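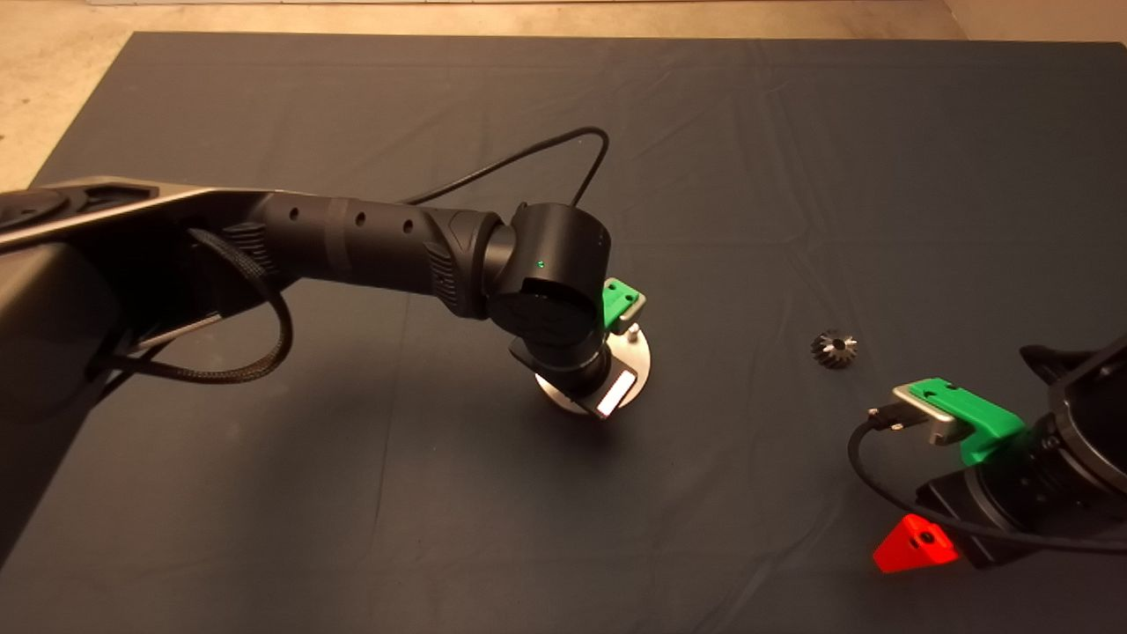
Start with the cables and leave the software alone until you have, was Cyprian Wasilewska's advice on the morning the Wollow cell came back into service, and the advice has now made it onto page one of the new care guide from Disus.

CONCOMBE -- Disus is very happy to share the Wollow Care Guide, a 31-page handbook on setting up, looking after and repairing a small two-arm robot cell. It was written at our workshop in the Hendricks building by the people who run the cell every day, and it is free to download, print, mark up and spill coffee on.

Wollow is our bench for small gear parts. Its arms work over a cloth mat, picking up loose metal gears and setting them where they need to go. It is a modest cell, built from bought-in arms and a good many brackets and fingers we print ourselves, and we have learned a great deal from keeping it in shape. Most of what we learned was sitting in notebooks, in chat messages and on strips of tape stuck to the frame. Last winter Kojo Amegashie started typing it all up, and by spring we had something that other shops were asking to borrow. So we finished it properly!

"We had three different notes on how tight to run the bracket screws, and they disagreed with each other," said Amegashie. "Writing the guide meant we had to go back to the arm with a driver in hand and settle it. I enjoyed that part a lot more than I expected to."

WHAT THE GUIDE COVERS

The guide opens with the morning check, a 16-minute walk through the cell before anything is switched to automatic. It begins at the floor and works upward. The person doing the check follows each cable by hand from the power supply to the arm base, then along the arm to the wrist, feeling for flat spots, kinks and plugs that have worked a little way out. Then the arms are moved slowly by hand with the drives off, one joint at a time, to see that every cable still has enough slack at the far end of its travel. A loop that looks generous with the arm folded can be very short with the arm stretched out, and a loop that is too long will find a bracket corner to hang on.

After the cables come the printed parts. Wollow has brackets in bright green and fingers in red, and the colors have turned out to be a real help with spotting trouble. Stress marks show up pale on a strong color well before a part lets go. The guide tells you which corners to look at on a camera or connector bracket, how to tell a harmless layer line from a crack, and when to pull a part that still looks fine. We also give our print settings, with the direction each part should lie on the print bed. Please read that page before you print! We made a whole set of brackets the wrong way up once, and they held for less than a week.

The mat gets a section to itself. Wrinkles in the cloth can tip a small gear just enough to change the angle of the pick, so the mat is smoothed before a run and swapped when it will no longer lie reasonably flat. Cloth was chosen early on over bare floor or a hard tray. Gears roll less on it, a finger that comes down a hair too low meets something soft, and a dropped part makes hardly any noise. It does collect swarf and lint, and you will want a lint roller within reach.

SETTING UP THE ARMS

The longest chapter is on setup. It assumes you have two arms, a floor or bench that doesn't wobble, and one free afternoon. Each arm is brought to its home pose and checked against a pin and plate, first by eye and then with a feeler gauge. Next the arms are driven toward one another at low speed, with a hand on the stop button, until the shared part of the workspace is known and written down. This is slow work and rather satisfying. Two people make it much easier, one to watch the tools and one to watch the screen.

We recommend setting up with a single gear on the mat. One part is plenty for learning whether the fingers come in square and whether the lights throw a glare on the teeth. Bevel gears are our favorite for this job. Their sloped faces are unforgiving, so a finger that is slightly off will push the gear sideways in a way you can see at once.

"Put one gear down and be patient with it," said Wasilewska. "When people are excited they pour out a handful, and then there is no telling which arm is out or by how much. I did the same on my first day."

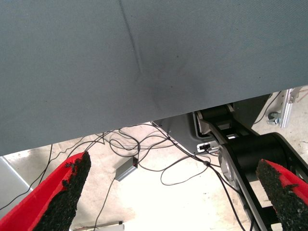
Finger pads wear faster than anything else on the cell, and the chapter on them is the one our own crew uses most. The pads are black and grainy, fixed to the inner side of the red fingers, and the grain is what holds a slippery gear. As a pad wears, crumbs come off along its outline and the grip gets less even from top to bottom. The guide has a simple test for this. Close the fingers gently on a strip of office paper and pull. If the strip slides out from one end of the pad more easily than the other, change the pads as a pair, even if only one of them seems bad.

Changing them takes a steady hand and very little else:

Park the arm with the fingers open and switch off the drive.
Peel the old pad from the tip down toward the base of the finger.
Clean off the leftover glue with a plastic scraper. Metal scrapers gouge the print.
Wipe the finger and let it dry fully.
Press on the new pad, lining it up at the tip, and trim what hangs over.
Close the fingers on a flat spacer and leave them closed through lunch.
Run the paper test again before the first gear.

Leaving the pads clamped through lunch is the step people skip, ourselves included, and the glue never forgives it. If the clamp time really can't be spared, keep a second set of fingers ready with fresh pads already on them and swap the whole finger. We keep our spare set in a lidded box so the pads don't pick up dust.

CABLES ON THE FLOOR

A good part of the repair chapter deals with what happens below the arms. Floor cables are walked past, rolled near and nudged with brooms, and a cell on casters gets moved more often than its drawings suggest. Our advice is to lock the casters before every run, label both ends of every cable, and unplug by the plug and never by the cord. When a connector starts dropping out, the guide asks you to swap the cable first and the port second, and to write down which one cured it. That small log has saved us more hours than any other page.

There is a fault table too, arranged by what you notice first. An arm that stutters on the same move each time sends you to cable slack. An arm that stutters at random sends you to the connectors. A gear that is gripped well and then set down crooked sends you back to the pads, and after them to the wrist screws. The table isn't complete, and we have left blank rows at the bottom for your own entries.

HOW THE ROUTINE DID

Before publishing, we ran the routine from start to finish on Wollow, just as written, with the morning check, fresh pads and a newly smoothed mat. The cell then made 434 picks on our mixed set of gears and placed 426 of them correctly. The misses were logged one at a time and every one is listed in the back of the guide, with what we think went wrong. Several came from the same worn finger tip, and we have reworded the inspection step for it as a result.

We should say plainly that this is one cell, in one workshop, with parts we know well. Your gears may be heavier or oilier, and your floor may shake when a truck goes by. We would love to hear how the routine holds up elsewhere -- the odd results most of all.

"Send us the page you crossed out," said Amegashie. "If a step doesn't work in your shop, that is worth more to me than a thank-you note. Though I'll take the thank-you note as well!"

GETTING THE GUIDE

The Wollow Care Guide can be downloaded from the Disus website, along with the print files for the green brackets and the red fingers, the blank cable log and a one-page version of the morning check to hang by the cell. The one-page version is set in large type and has room for initials. Printed copies are available at the front desk of the Hendricks building for anyone who happens to be in Concombe.

Disus will also hold an open bench in December, starting at 10 a.m., where visitors can change a set of finger pads, trace a cable fault and set up an arm from its home pose with Wasilewska and Amegashie on hand to help. Bring a worn part from your own cell if you have one. Places at the bench are limited by elbow room, so please write ahead.

A second edition is already under way, with a longer section on wrist lights and glare, and a proper drawing of the cable routing to replace the sketch on the inside back cover.

ABOUT DISUS

Disus builds and runs small robot cells for light parts handling at its workshop in Concombe. The company designs its own brackets, fingers and fixtures, and shares its maintenance notes with other shops.

Press contact: Kojo Amegashie, Disus, Hendricks building, Concombe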